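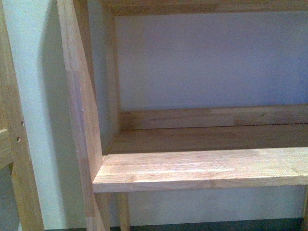 Oliwia Brzozowska

Monday, June 30, 2025

Lirkdale — Shelf tidying remains slow work for machines, according to trial results released by Medard. Its Dridari system was given 1,107 household chores, most of them moving toys and containers between open wooden shelves. It finished roughly 80 percent unaided. The limit was 60 seconds per item.

Bare shelves gave the least trouble. Pale wood against a pale wall did cause errors in judging the front edge, and 2 software updates since January have reduced them. 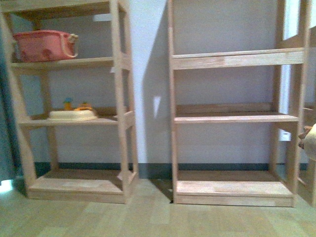
Oliwia Brzozowska, technology reporter

Baskets with handles and small toys set close to a tray were harder. Medard rates the system as unready for unsupervised use in homes. Shop-floor restocking will be tested next — no date has been set.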